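Marken (household robot)

Marken is a home-built household robot designed to tidy soft furnishings: straightening cushions, smoothing seat covers and putting pillows back where they belong. It was developed in the Miltska workshop, a shared making space with a wood room, a small electronics bench and a furnished corner used for trials. The design is open, and anyone with patience and a fair amount of bench space can build one. It is best known for its touch-led way of smoothing fabric, which is a delight to watch when it goes well.

Background

Marken grew out of an earlier machine called Ena, a single arm on a fixed post that could pick up a folded towel and lay it on a shelf. Ena worked nicely with flat, light things and badly with anything stuffed. A pillow would sag out of its grip or spring back into a new shape as soon as it was let go. Members of the workshop found this far more interesting than the towels, and by August of the following year most of Ena's parts had been moved to a wheeled base with two arms. The new machine took the name Marken.

Construction

The base is a low plywood box on four wheels, with the batteries at the bottom to keep it steady when both arms reach forward. A steel column rises from it and carries the shoulders. Each arm has 5 powered joints, driven by geared motors with belts at the elbow, and ends in a padded paddle about the size of an adult palm. The paddles were chosen over fingered hands early on. They are cheap, hard to break and very good at pressing, and a pair of them can lift a pillow by squeezing it from both sides.

Behind each paddle sits a Hegde pad, a home-made pressure sensor consisting of conductive foam between two layers of copper tape. The pads take an evening to make and wear out fairly quickly, so builders usually make a batch. Battery life is given as 36 minutes with both arms moving, and a good deal longer if the robot is mostly looking and thinking.

A camera on top of the column looks down at the work. Its mount can tilt but not turn, so the whole robot has to swing round to look sideways. This is the part of the design most often changed by other builders.

Learning by example

Marken's movements are based on recordings of people doing the same jobs, taken from head height so that the view is close to the robot's own. A person stands in front of the furniture, leans over it and works with both hands. The recordings are cut into short actions such as press, smooth, lift and turn, and the robot's software matches these to what its own camera sees.

Armchairs make up a large share of this material. They are awkward in all the right ways, with arms that block a sideways reach, a deep seat, and pillows that slump into the corners. Pressing with both palms flat on the seat and the fingers spread is one of the basic actions. On the robot it becomes a slow push with both paddles, during which the sensor pads learn how firm the seat is before anything on it is moved.

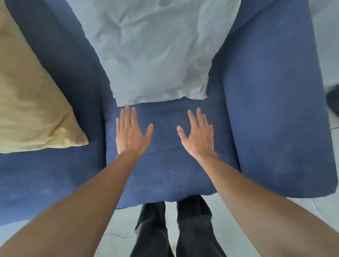

Performance

In the workshop's own trials, Marken was set a series of 15 tidying jobs on chairs and a sofa, and finished 8 of them without help. Large, plain pillows gave the best results. Small round cushions rolled away from the paddles, and dark covers on dark seats confused the camera, which had trouble telling where one ended and the other began. Creased pillowcases caused trouble of their own, as the software sometimes took a deep fold for an edge and tried to lift the pillow by it.

Speed has never been a strong point. A single pillow can take several minutes, much of it spent in small corrections. Fans of the project tend to be fond of these pauses, and a later version of the software shortened them only slightly.

Versions and copies

The plans were released on 15 Jul 2023 along with the parts list and a set of sample recordings. Later copies vary a good deal. Some use a lighter aluminium column, others leave out the wheels and stand the robot beside one chair for good. A version with a single longer arm, sometimes called Little Marken, fits into narrow rooms but cannot squeeze or lift, so it is limited to smoothing and nudging.

See also

Ena (towel-handling arm)
Hegde pad
Miltska workshop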